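Sorting bins: divider or no divider?
Workshop and Storage board, Nandley Makers Forum

meenakshi_k
Everybody on here swears by splitting a big bin in two: unsorted stuff in one half, sorted in the other. I've tried it with three bins now and I don't buy it. The junk stays on one side and the other side sits empty. What am I missing?

Yiran Lü
You're missing a decent divider. A sloped metal one lets small things slide back down where you can reach them.

meenakshi_k
Slide down and then jam in the seam. I paid 73 dollars for the Odow insert and it had a gap I could lose a dime in.

hanyu.tian
Tape the seam. Clear packing tape, pressed down hard. Mine has lasted since October.

meenakshi_k
Lasted how? Flat, or wrinkled up and collecting grit? I've never seen tape on scuffed plastic stay flat for 6 weeks.

hanyu.tian
OK, it's wrinkled. Still covers the gap. I also put a spring clamp on each side wall, the kind with orange grips. See for yourself, toy sunglasses, squashed can, green cup, building block, all up front. 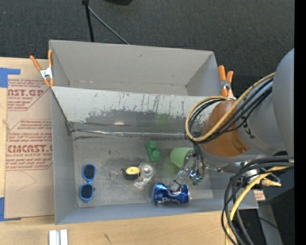 Chenxi Fan: I'm with Meenakshi on this one. Two compartments and all the stuff is in one of them. Get two small bins and skip the metal.

hanyu.tian
Two small bins slide all over the table. One big one stays put.

Chenxi Fan
Shelf liner, 5 bucks. And a scratched-up panel like that would catch on my sleeves all day.

meenakshi_k
Still not sold. Has anyone tried cardboard before I spend more money on this?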